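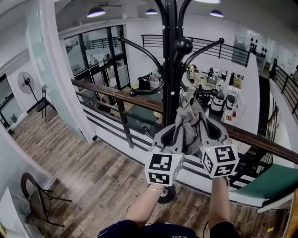 Dudari support asked whether the dryer had been run on the low setting at any point before the first error showed up, and whether the lint drawer had been out for longer than a minute.

OK, so no to the drawer, and yes to the low setting, but only once and only for a scarf. I went back through my notes (they're on the back of a seed catalog, sorry) and I'll put everything in order this time, as my first message was a bit of a mess.

The machine is the Dudari condenser dryer, the narrow one, bought new last May from Fikberg. It ran fine all summer and fall. Then in February 2020 it started stopping in the middle of a load with E27 on the display and three beeps. The drum stops, the light inside stays on, and the door won't unlock for 5 minutes. Clothes come out warm and damp, like they've been breathed on by a large dog.

What I tried first:

Emptied the tank. It was maybe a third full, so I don't think it was that, but I emptied it anyway and wiped the float. Same error on the next load.

Cleaned both filters under the tap and let them dry overnight. Next load ran all the way through! I was very pleased with myself and told everyone. Load after that, E27 again, even earlier in the cycle.

Unplugged it for an hour. Nothing changed except the clock, which now thinks it's the middle of the night.

Then I pulled the condenser out (the manual says twice a year, and I had done it zero times, so yes, I hear you). It was packed with gray felt along the back edge. I rinsed it in the shower until the water ran clear, which took forever, and put it back in. Two good loads of towels after that, then E27 on a load of jeans.

Support's next message said to check the exhaust temperature sensor plug behind the lower panel, and to send the counter reading from the service menu. The counter says 504. I'm guessing that's cycles, and if it is, we do way too much laundry in this house. The plug looked seated to me but I pushed it anyway, and it did give a small click – I'd call it half a click.

Ran the jeans again. Finished, dry, no beeps. Ran sheets. Finished. Ran a cold empty cycle just to annoy it. Finished.

So then I got greedy and ran the heavy cotton program, and it stopped with E27 again, roughly 40 minutes in. I wiggled the wires at the plug and one of them, the white one, slides back and forth in its sleeve. The other one doesn't. I think that's our culprit, but you tell me.

Questions for you before I order anything. Is the sensor sold with the plug and wire attached, or do I need both? Otholm Parts lists the sensor alone, and Hägglund has something they call a sensor harness but the drawing doesn't match my panel. Also, does the warranty still cover it if I've had the lower panel off? You did ask me to take it off – I have the email.

For now I'm only running short loads and hanging up anything thick. Ticket can stay open, please. I'm home most mornings if a technician wants to come by, and the dryer is on the upper floor, so they should know about the stairs.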